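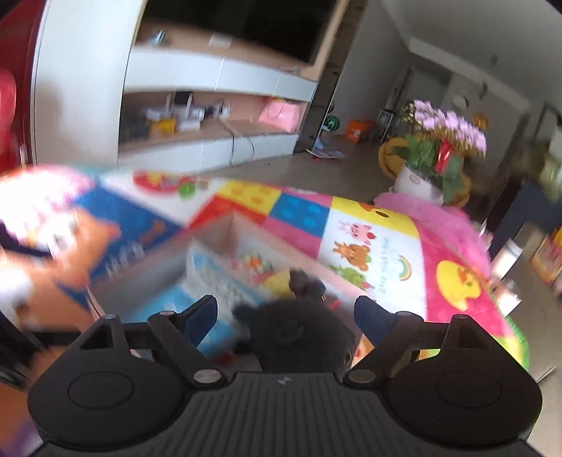
A play mat with a pig-like figure, a bear and a frog, next to a small rainbow.

17/03/2020
By Noémi Kun
5 min read

The toy library in Dolness opens at ten, but the woman who runs it is at her desk by eight to deal with the late returns. She asked me to leave her surname out, as half the parents in town have her home number already. Her first name is Zhong, after her grandfather's family.

She started lending toys from a spare bedroom when her own two had grown out of theirs. The library now has 774 toys on its shelves and lends to families in Dolness and in Batar, across the river. Membership costs the same as it did when she opened.

"I was going to give the whole lot to a jumble sale," she said. "Then my neighbour asked to borrow the train set for a weekend, and she brought it back with a list of things her friends wanted."

Most families take two toys at a time and keep them for three weeks. The puzzles go out most, followed by anything with wheels. Dressing-up clothes were dropped early on. "The washing was too much. I was ironing capes on a Sunday night."

I asked what people get wrong about toys. She thought about it for a while.

"They buy too old," she said. "It says five on the box and the child is three, and they think he'll grow into it. He won't. He'll lose half of it first and be sick of the sight of it by the time he's five. Borrow the one for three-year-olds."

Missing pieces take up a good part of her week. Each box has a card inside the lid with the contents written on it, and parents tick them off when they bring it back. A puzzle with one piece gone still goes out, with a note on the front. With two gone it is retired. She makes new dice and counters herself, and a retired joiner in Givesine cuts wooden wheels for her when she sends him the old one to copy.

Last year the library made 3000 loans. The rent on the room went up in the same year, and she covered most of the difference with a sale of retired stock, which raised £713. The rest came out of her own pocket. She has applied for a grant and has not heard back.

She would like a second room for babies, with a soft floor and somewhere to sit and feed. At present the youngest ones share with everyone else, and the older children tend to run. "The mothers stand by the door with their coats on. I'd like them to be able to sit down."

Has the work changed how she sees her own children's toys? She kept one, a tin drum with a dent in it, and it isn't for loan.

"People do ask," she said. "I tell them it's too loud."

The first family came in just before ten, to return a marble run. She took the lid off and started going through the card.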